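Chapter 2
Getting to Know the Inside of the Case

If you have never taken the side panel off a desktop computer, you may feel a little nervous the first time, and that's perfectly all right! Most of us did. By the time you finish this chapter you will be able to find your way from the drive cage down to the motherboard (and back again) without once looking at the fold-out chart on page 175.

We'll begin with the parts that stay put: the metal case, the brackets, and the big printed board that everything else plugs into. Cables come afterward, and they do take some patience.

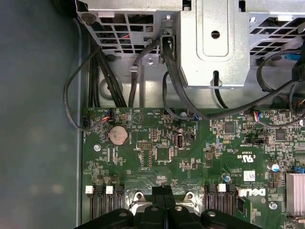 Figure 2.1 Green motherboard below a silver drive cage, with the coin-cell battery in its holder.

Take your time with the figure before reading on, and try following one black cable with your finger. Students in our Drusum evening classes like to sketch the cables in pencil first, and we warmly recommend it. Key terms for this chapter are motherboard, header, chassis, and coin cell. You'll meet the first of them in Section 2.1, where we talk about how a board is fastened down.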